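Granero Tabletop Hat Stand and Sorting Basket
Supplied by Grarow – Retail Display and Storage

Product overview

The Granero set is intended for shops, costume departments, school stores and private households that keep caps and soft hats in regular use. It consists of a single-post hat stand with a rounded head form, together with a shallow plastic basket for pieces waiting to be sorted, brushed or returned to stock. Both items are sized for an ordinary tabletop or counter and require no wall fixing.

The stand carries one hat at a time at a height suitable for a counter display. Customers with larger collections generally place several stands along a shelf and keep one basket at each end. 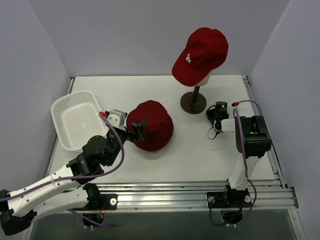 Granero stand with a baseball cap; basket at left.

The stand

The base is a flat, round disc in dark brown, with a slightly raised area at the foot of the post. The post is short and slender, so that the brim of a cap may extend forward over the table without touching it. The head form is pale in color and rounded to support the crown from within. It is suitable for structured baseball caps, unstructured caps and most soft hats with a rounded crown. Felt hats with a pinched crown should be kept on a wider form, which is listed separately under the Ljungberg range.

The post is threaded at both ends and is delivered detached from the base. Assembly takes 2 minutes and is done by hand. Tools should not be used, as overtightening may mark the finish.

The basket

The basket is white plastic with rounded corners and a smooth raised rim. The bottom is perforated with small holes, and the sides are pierced as well, which allows air to pass through when hats are set down after brushing or spot cleaning. It may be rinsed under the tap and wiped with a mild detergent. It is not intended for use in a dishwasher.

Stacking more than 4 caps in one basket is not recommended, as the lower crowns may lose their shape. A cap may be laid in the basket with its opening upward, which leaves the sweatband and seam tape exposed to the air and keeps the label in view for staff who need to check a size. 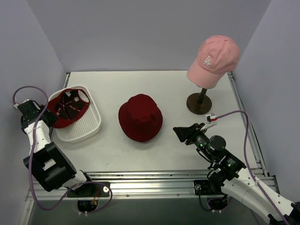 Recommended use

Hats should be taken from the basket one at a time and inspected before they are placed on the stand. Loose dust is removed with a soft brush, working in the direction of the weave. The crown is then opened by hand and lowered onto the form from above. The brim should face the customer and tilt slightly downward; a cap pushed too far back will show its closure from the front.

Bucket hats may be displayed on the stand or laid directly on a clean, flat surface with the crown upward. The second arrangement is useful when a cap and a bucket hat in related colors are to be shown together, with the cap raised behind and the bucket hat in front. Creases in a soft crown can be eased out with the fingertips. Steam may be applied from a distance of 15 centimeters, provided the hat has first been removed from the form.

Both the head form and the basket should be kept out of prolonged direct sunlight, which can yellow pale surfaces over time.

Ordering and availability

The set is held in stock at the Taltport warehouse. The current production run comprises 3,000 sets, and the next is planned for October. Stands and baskets may also be ordered separately, and replacement head forms are available on request. Questions concerning trade accounts should be addressed to Gudrun Wikström at the Taltport office.
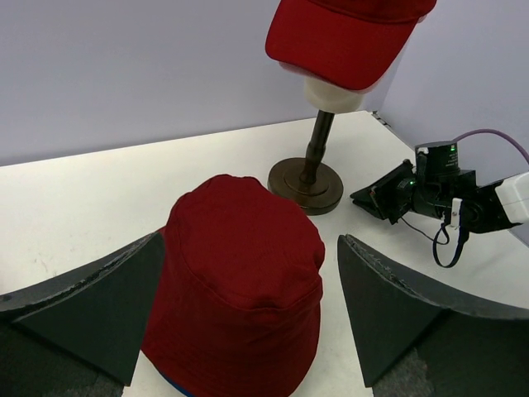 Tuva Halvorsen writes that the stand has kept its place on her counter since the spring and that the base does not shift when caps are lifted off in a hurry. She would welcome a taller post for wide-brimmed summer hats, and asks whether the basket could be offered in a deeper version – the present one suits caps well but is shallow for knitted hats in winter.

Grarow thanks customers for their remarks. A taller post is under review.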